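Is a simulator-only robotics project worth anything for a school club?
Asked by illstead_parent | 2759 views | 2 shares

My daughter's after-school club at Illstead was meant to build a sorting arm for the Zekwood challenge in October. The building is shut now, so the teacher has moved the whole thing onto a simulator and says they can carry on from home. Each team writes a program, the arm on the screen picks parts out of bins, and they get marked on a run.

I'm not convinced. To my eye it looks like a computer game with homework attached. She has no kit here, just an old laptop, and the club wants us to carry on paying the subs. Do they learn anything they could use on a real arm? And will the laptop even cope?

3 answers

brophy_lane
Yes totally worth it, my son loves it. All the big firms use simulation. Just get a better laptop.
1 comment | 4 likes

tinfoil_gearbox
I'd be careful with the answer above. "All the big firms use it" tells you nothing about what a twelve year old gets out of it, and please don't buy a laptop before you've asked the teacher what the program needs.

I helped with a team in the last Zekwood round and we did the first half in a simulator, so this is from one club only. What they did learn was planning. They had to write down the order of moves, decide what the arm should do if it missed, and read an error message without bursting into tears. That all carried over to the real thing.

What didn't carry over was gripping. Our team had 842 clean picks logged on screen and were very pleased with themselves. On the real arm the first afternoon was a mess. Parts slid, the fingers closed a bit off centre, and someone had put the bins down in a slightly different place. Nothing in the simulator had made them check for that. If the teacher is telling parents it's the same as building one, I'd push back.

Ask whether the simulator moves things about between runs. If the bins are always in exactly the same spot, the children will just type in fixed positions and never look at the view from the gripper at all. Ours did precisely that until we changed the layout on them.

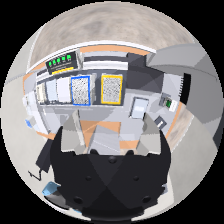 The other thing to ask is how the run is marked. In our round there were 500 points for sorting and none for explaining what you'd done, so one keen child wrote everything and the rest watched. At home that will be worse. I'd want each of them to change something small on their own and say what happened.

As for the subs, ask what they're paying for. If the club is keeping the money for parts so the arm gets built later, fair enough. If it's for the use of a room that's locked, I'd want it back.
6 comments | 19 likes

rirura_tech
Agree with most of that, less sure about the gripping. You can make the parts slippery in some simulators, it's a setting, though I've never seen a school club touch it. On the laptop, ours ran it at the lowest picture quality with everything else closed. It was slow but it got through a run. Try it before you spend anything.
2 comments | 7 likes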